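**To:** Members, Estcombe Livestock Producers' List
**Date:** November 23, 2022
**Subject:** Re: Changes to weighing and delivery at Pestudgate from the new year

Dear members,

The list office has received a number of replies to the notice sent out last week. The original message is quoted in part below, followed by the answers we are now able to give.

> The Pestudgate saleyard will move to pre-sale weighing for all pens of store cattle beginning with the first sale in January. Cattle must be in the yard by 7 a.m. on the day of the sale. Pens arriving after that time will be offered at the end of the run and will be sold per head.
>
> The yard fee will not change. A separate weighing fee will apply to each pen and will be charged to the seller.
>
> Prys Beddoe
> Pestudgate

The change follows the trial held in August, when 368 head were weighed before sale over two sale days. Buyers who took part asked that the weights be shown on the board as each pen entered the ring, and the yard has agreed to do this. Average weight per pen will be displayed. Individual weights will be available on paper from the yard office after the sale.

Several members asked whether the early delivery time applies to those coming from the Rengifo side, where the road is slow in winter. It does. The yard will, however, accept cattle from 4 p.m. on the day before the sale at no added charge. Water will be provided overnight. Hay will be supplied only if it is ordered in advance, and will be billed to the seller's account.

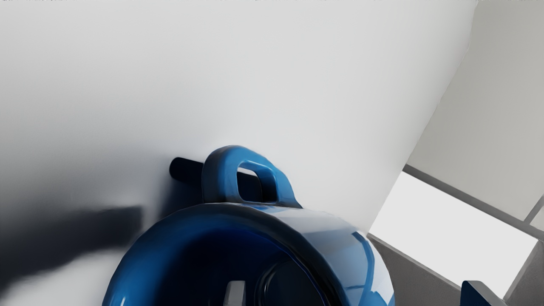

Prys Beddoe replied that the overnight pens can hold 100 head at most, and that space will be given in the order in which bookings are received. Sellers who book and do not deliver will be asked to pay the yard fee for the space they held. He added that bulls and cows with calves at foot cannot be kept overnight for now, as the two pens suited to them are under repair.

The following points also came up in the replies.

**Pen size.** The scale platform takes up to seven grown cattle at a time. Larger pens will be weighed in drafts and the results added together. Sellers do not need to split their cattle before delivery, although pens that are even in size and type will move through faster.

**Empty weights.** A member asked whether cattle that have stood overnight would be treated differently from those trucked in that morning. No allowance will be made in either case. The time of arrival will be printed on the pen card so that buyers can judge for themselves.

**Scale checks.** The platform was serviced by Nunell before the trial and will be checked again before the first January sale. A copy of the certificate will be posted at the yard office - members may ask to see it on any sale day.

**Sheep and lambs.** There is no change to the sale of sheep. The earlier notice was not clear on this and we regret the confusion.

**Paperwork.** Movement forms must be handed in before cattle are weighed. In August, 55 head were held back from the scale while forms were found or corrected, and the second day's sale started late as a result. Please check tag numbers against the form at home, and write the name of the account to be paid in full. Initials alone will not be accepted.

The amount of the weighing fee has not yet been set. It will be sent to this list as soon as the yard confirms it, and members are asked not to rely on the figure that has been passed around at recent sales.

Questions on bookings and overnight space should go directly to the yard. Questions on this notice may be sent in reply to this message. Please remove earlier quoted text when replying, as long messages are held back by the list software and reach members late.

Yours sincerely,

List Office
Estcombe Livestock Producers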